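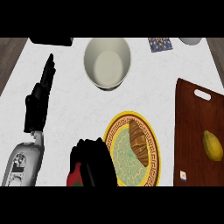 Marble worktop with faint grey veining.

How to test your soil before you spend money on it

Every February the catalogues arrive, and every February somebody wants to sell growers a bag of something. Rock dust, seaweed meal, "living" compost tea at a price that would buy a decent wheelbarrow. Before any of it goes in the trolley, find out what your ground is short of. It may not be short of anything.

I grow vegetables on a rented field outside Beltbridge and have wasted enough on additives to have opinions.

What you need

A clean trowel or a soil corer
A plastic bucket (galvanised ones can put zinc in the sample)
Freezer bags and a marker
The address of a proper lab

I don't count the push-in meters with two prongs. I bought a Stinell one and it gave me three different readings in the same bed within a minute. The colour-change kits are a bit better for pH, if you can agree with yourself on what shade of green you are looking at. For phosphate and potash I wouldn't trust them.

Step 1. Split the ground up

Treat areas with a different history as separate samples. The old pasture at our top end and the strip where the previous tenant tipped manure have almost nothing in common, and mixing the two would give me an average that fits neither.

Step 2. Take the cores

Walk a W shape across the area and take 9 cores, all to the same depth. Scrape the leaf litter off first. Keep away from gateways, old bonfire sites and anywhere animals have stood about. Don't sample within a couple of months of liming or muck spreading.

Step 3. Mix and bag

Break the lumps up in the bucket, pick out stones and roots, and stir well. Put 200 g in a bag and label it there and then. You will not remember which was which by teatime.

Step 4. Choose the test

Ask for pH, phosphorus, potassium, magnesium and organic matter. Labs will offer you a "soil health" package on top. Borkolano, the one I use, quoted me £68 extra for a biology score, and when I rang to ask what I should do differently with a low score, the answer was to add compost. I was already adding compost.

Step 5. Read the results with your guard up

Look at pH first. If it is well out, sort that before you touch anything else. Then look at whatever is marked low. Ignore the product suggestions at the foot of the page, especially if the lab has a shop.

If you do want to try an additive, leave a strip without it and weigh what comes off both. I did this with Lysenko granules on the leeks and couldn't find a difference.

Test again in three or four years, same time of year, same lab. Labs use different methods and their figures can't be compared with each other.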